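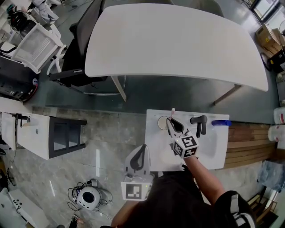
1/16/22 - marker tracking at the sink, Fetau branch

Spent most of today on the pose pipeline for the hand-held grippers, because the sink recordings keep coming out worse than the table ones and I wanted to know why before we collect any more. The basin is shallow, white and shiny, and the cubes are black squares on white, so my first guess was glare washing out the edges. I was half right (I'll take it!).

Ran the old detector over one sink clip, 600 frames. Right cube solved in 294 of them. Left cube solved in 267. That's awful, and it's also weird that the left one loses, given that it mostly hangs back near the body and doesn't do much.

What I found after way too much scrolling through overlays:

The right cube drops out when the arm is stretched forward over the basin. The adaptive threshold window was tuned on the table clips, where the cube is closer to the camera and bigger. Out at the far side of the sink the squares shrink and the window swallows them. Made the window scale with the last good cube size and most of the gaps filled in.

The left cube is a different story. When the gripper points up we often get one face and nothing else, and a single flat face has two pose solutions that look almost equally good. The solver flips between them, the jump filter sees a huge rotation, and it throws the frame away. So the detection was fine the whole time and my own filter was eating it. Grr.

Fix for now: keep both candidates and pick the one closest to the previous orientation, with a penalty on angular speed. Put it in Trerow as a separate stage so it can be switched off. It needs a decent starting pose, so if the clip begins in the wrong solution it will happily stay there. Thinking about requiring two visible faces before the track is allowed to start.

Finger width is still noisy with the pads nearly closed on something thin. I haven't touched it. Smoothing over 16 frames looks pretty but it lags the actual pinch, and the policy will learn the lag, so please don't turn that on for the Drindine export.

Left to do:
- rerun the full sink set with the new window and compare against the table set
- log which candidate got picked, per frame, so we can plot the flips
- check the head camera calibration file, the one in the repo is from June
- port the start rule to the Wendt config too, it has its own copy of the filter (why did I do that)

Rerun is going on the big machine now with the smoothing off. Output goes in the usual folder with "twoface" in the name.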